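Oct 8, 2021 – surface finish trial, entry continued from the June pages

Moved the hardwax oil comparison onto full-size tops. The June coupons were too small to say anything useful about lap marks, and Peninah was right that offcuts take oil differently near the end grain. Two products: Goltar satin and Skeduneo matte. Both applied with a white pad, wiped at 8 minutes, second coat the next morning.

Prep was the same for every top. Vacuum, 120, vacuum, 150, damp wipe, 150 again by hand along the grain. Fung-ping wanted to go to 220. Tried it on one coupon and the oil sat on top and dried patchy, so we stay at 150 until someone shows me a reason to change.
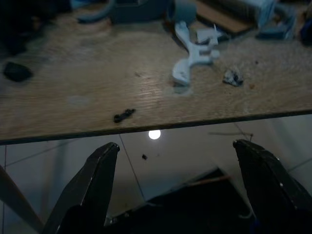 Light brown top, front edge, tiled floor beyond.

Sheen readings drift with where the meter is set down. Along the grain the numbers repeat well. Across it they scatter enough to hide any difference between the two products. From now on all readings go along the grain, five per location, drop the highest and lowest. Tatu has put this in the method sheet. Readings taken before today on the Skakau meter should be treated as indicative only, as the calibration tile had a scratch and I don't know when it got there.

Abrasion: ran the Goltar coupons to 500 cycles, then to 1000. Slight dulling at 500, no break in the film. At 1000 the early wood is starting to look dry under the loupe. Skeduneo coupons are at 500 only. The second wheel pair glazed over and I stopped the run. New wheels ordered from Oosthuizen, order ref 2336.

Spot tests, 16 hours under glass:
- water: no mark on either
- black coffee: faint ring on Skeduneo, gone after a wipe with the maintenance oil
- vinegar: faint ring on both, still there

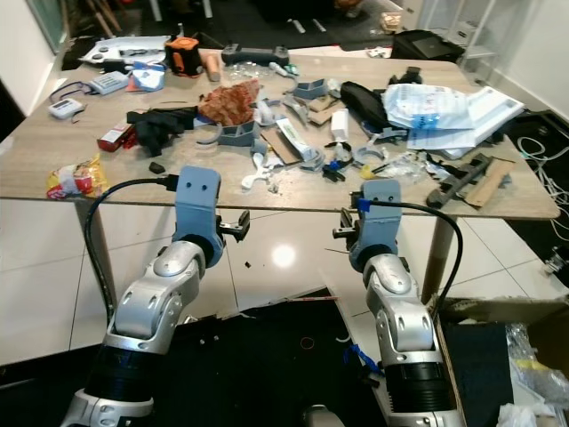 The vinegar result bothers me more than the abrasion. These tops are meant for shared workrooms and people will eat at them whatever the sign says. Chun-yin suggests a third thin coat – worth trying, though it adds a day and the matte product tends to go shiny where it builds up. Will run three coupons of each with the extra coat and repeat vinegar only.

Rags: all flat on the rack outside, none in the bin. Checked before leaving.

Open:
- replace calibration tile, re-read the June coupons
- finish Skeduneo to 1000 when wheels arrive
- ask Nerea for the moisture log, pages for the last delivery are missing
- relabel the second tin, lid and side don't agree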